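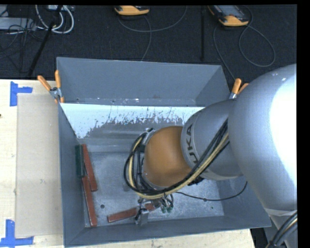 Gundham
Technical writer, Clarbridge

Section 2: Setting the Clulik bin on a table

This section covers the rectangular Clulik bin, part number 2294, used on a wooden tabletop. If you have the floor-standing version, skip to the next section, where most of this is repeated with more bending over.

Before you start

You will need two people, a tape measure, a pencil, a soft cloth and the felt strips from the small bag. The small bag is inside the large bag. Please check the large bag before calling us about the small bag.

Choose a table that doesn't rock. Press down on each corner in turn. If one corner answers back, fix the leg now. A folded beer mat counts as a repair for about as long as it takes to leave the room.

CAUTION: The bin and its contents together must not weigh more than 78 pounds on the standard Løken table. Other tables have their own limits, usually printed on a sticker underneath, where you will have to lie down to read it.

Placing the bin

1. Clear the tabletop and wipe it down. Grit under a metal bin will draw on pale wood, and it isn't a good artist.

2. Turn the bin upside down on a blanket and stick the felt strips along the long edges of the base. Press each strip for a slow count of ten.

3. With one person at each short end, lift the bin by the walls and turn it right side up. Wear gloves. The rim has been smoothed, but it's still a metal rim.

4. Lower it onto the table. Don't slide it into position. We know you're going to slide it, so at least lift one end first.

5. Leave a strip of bare tabletop on the side where you stand. It gives you somewhere to put a pencil, a cloth or an elbow, and it keeps the bin's weight off the table's edge.

6. Measure from the base to the table edge at both ends of the same side. When the two numbers match, the bin is straight. When they nearly match, the bin is straight enough and you may have lunch.

7. Mark the corners of the base lightly in pencil on the wood. The next time somebody moves the bin to look for something, you can put it back without repeating step 6.

NOTE: If the room is carpeted, check the table again after the first week. Carpet settles under the legs, and not always evenly.

Filling the bin

Heavy parts go in first and by hand. Set them on the floor of the bin and let go once they're down. Dropping them from rim height is faster, louder and explains most of the dents we are sent photographs of.

Spread the load between both ends. Keep the contents below the rim – the bin is open at the top, and anything heaped higher will sooner or later be on the floor.

CAUTION: Don't lean on the wall of a bin that has little in it. It can tip, and you will be going the same way.

Marks on the bare metal

The inside floor has no coating. It will pick up scuffs, fine scratches and light patches with normal use. These don't affect the bin and are not covered by the warranty, however politely the letter is written.

To clean it, take everything out, wipe the floor with a damp cloth and dry it straight away. Avoid scouring pads. They remove the old scratches by making them part of a larger one.

Check the base corners and the felt at the same time. Replace any strip that has worn thin or come loose. Spares are sold in packs of two, and the bin takes one pack.

For fitting the label holder, go to Section 3.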